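31 December 2025

## Cookbook update: recipes, measures and what we still need

The second edition of the Kistemell Neighbourhood Cookbook is on track to go to the printer at the end of January. Thank you to everyone who sent something in. We have 70 recipes in the folder, which is more than the first edition held, and the soup section has finally caught up with the slices.

Jae-in Seok has been editing the text since winter. Most of the work has been in turning notes, letters and the backs of envelopes into recipes that someone else could cook from. If Jae-in has rung you to ask what "a good lump of butter" means, please ring back. There are still a few open questions, mostly in the biscuits.

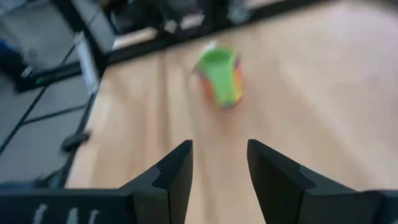

## How we are measuring

The first edition left measurements as they were sent in, and we heard about it. Some families were using cups bought here, some were using sets brought from overseas, and a couple of the older recipes turned out flat or salty depending on who made them.

For this edition the rules are:

- All cups are metric and level. If a recipe says "heaped", we have converted it.
- A tablespoon is the Australian one, 20 mL. Tablespoons sold in most other countries are smaller, so check yours if the recipe uses baking powder, bicarb or gelatine.
- Flour is spooned into the cup and levelled with a knife. Don't pack it down.
- Brown sugar is packed unless the recipe says otherwise.
- Butter, chocolate and meat are in grams.
- Oven temperatures are in Celsius, for a conventional oven. Drop the heat a little if yours is fan-forced.

Where a contributor has always used a particular teacup or jar lid, we have kept that in the introduction to the recipe and put the metric quantity in the ingredients. Kyung-hwa Ki's pickled daikon is the main one. Her family's version is measured in rice bowls, and she has kindly made it twice with us so that we could write it down.

## Testing

Every baked recipe is being made by someone other than the person who sent it in. Gun-woo Choo has taken the breads and Neusa Fontes has taken the cakes and puddings. Savoury dishes are being tested only where the quantities looked doubtful.

Changes so far:

- Lemon delicious: dish size added. It overflowed in a smaller one.
- Pumpkin scones: less milk, as the pumpkin varies so much. Add the last of it by feel.
- Sesame shortbread: baking time shortened.
- Corn bread: now makes 2 small loaves, as the single large one stayed raw in the middle.
- Anzac biscuits: we received several versions and are printing a chewy one and a crisp one side by side.

Neusa would still like someone to try the boiled fruit cake in a gas oven. It keeps well, and you get to keep it.

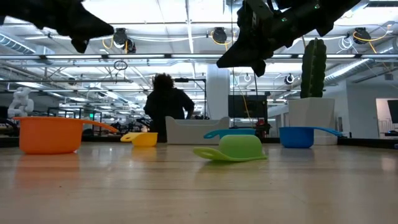
The book will have a measures page inside the back cover, where it can be found with floury hands. It will cover cups to millilitres, spoons to millilitres, and cup weights for the flours, sugars and nuts that come up most often. Ju-won Seo is laying it out and wants it readable from the other side of the bench, so the type will be large. A plastic set like this one, with a different colour for each of the five cups, is handy when children are helping, as you can ask for "the orange one" and get the right cup. We can't print that in the recipes, of course, when every household's set is different. Ju-won has left a blank column on the measures page so you can write in your own colours.

## Still to come in

We are short of the following:

- weeknight dinners without meat
- anything that uses up a lot of zucchini
- lunchbox food without nuts
- a plain, reliable pavlova

Please include your name as you would like it printed, the number of serves, and the size of the tin or dish. A line or two about where the recipe came from is welcome but you don't have to write one. Handwritten is fine. Drop recipes at the front desk of the Prolumdale Library or post them to PO Box 1096, Prolumdale.

## Ordering

The book will be spiral bound again so it lies flat. Price will be confirmed once we have the printer's final quote. If you would like a copy put aside, leave your name and phone number at the library desk and say whether you will collect it or need it posted.

Copies of the first edition are sold out. If you have one with corrections pencilled in, Jae-in would like to borrow it before the proofs come back.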